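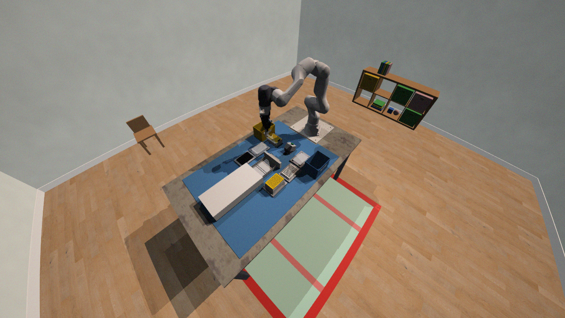

We rewrote the bench rules for the Stavero cells in August. I was asked to post the short version, so this is a thread. It covers benchtop arms doing plate and tip handling. Nothing here is about big industrial cells.

First rule: the layout file is the master. If the table and the file disagree, the table gets changed. If you think the file is wrong, open a change request and leave the bench alone until it closes.

Second rule: every fixed position gets a label and every label is in the file. N for nests, W for waste. Numbers are never reused on the same table, even after a position is removed.

Gert Kekana wanted color codes as well. We tried it on one table and dropped it. Bin colors change whenever purchasing finds a different supplier. The label stays.

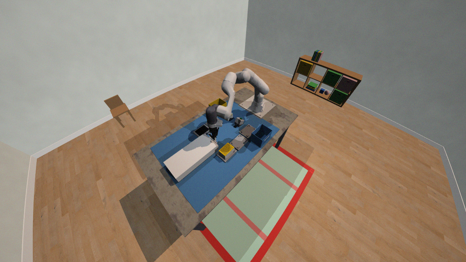
Floor zones come next. The zone is drawn before the first program is written, in the model and then on the real floor, with the same dimensions in both. We use a green area with a red border along the long side of the table, and two cross-stripes splitting it into three sections. A person in any section counts as present at the table. The old draft had different speeds for different sections and operators kept asking which one they were standing in.

Chairs are allowed in the room. They are not allowed in the zone, and that includes "just for a minute."

Speed: 80 mm/s for any move that goes down into a nest. Travel moves above the mat can go up to 208 mm/s. These are our own limits for our own tables. Do your own risk assessment and don't copy mine.

Travel height is set from the tallest thing on the mat plus 39 mm. Tallest thing means with lids on and tips loaded. Nokuthula Shezi found two programs that had been measured against an empty rack. Both were fixed the same afternoon.
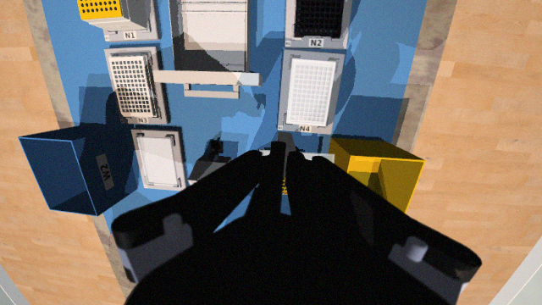
Nests N1 to N4 on the mat, with the W2 bin off to the left.

Label placement: front edge of the holder, where labware doesn't cover it. Check it from the gripper side as well as from where you stand. A label that you can only read from one side of the table fails the check.

Bins can overlap the edge of the mat. Their position still goes in the file, with the angle. The W positions used to be marked "approximate" and that word is now banned from the layout sheet.

Lids and covers need a home position too. If a program takes a lid off, the program says where it goes. "Any free space" is not a position.

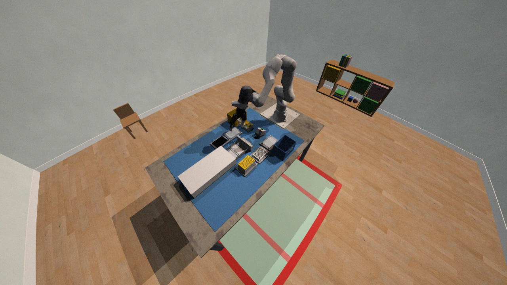 Bench Rules, Issue 16

The issue number goes on every screenshot, printout and change request. If somebody sends you a layout question with no issue number, ask for it before you answer.

Simulation sign-off takes two people. One runs the program from start to finish, the other watches the whole thing and doesn't touch the keyboard. Zinhle Makhubela and I do most of these for the Grondstead site. Swap roles on the next one.

What we stop a run for: gripper below travel height outside a nest, anything moved that isn't in the step list, any shadow or overlap you can't explain. Stop, write down the step number, then talk about it.

A clean run in simulation gets you a slow run on the real table. It does not get you an unattended run. Those are separate forms and I will keep sending back the ones where people merged them.

Gunnel Dalen asked whether demo tables are exempt. No. Same labels, same zone, same two people.

Still open for the next issue: who owns the layout file when a table is shared between teams. Right now it's whoever edited it last, and I don't like that. If your site has a rule that works, reply with it.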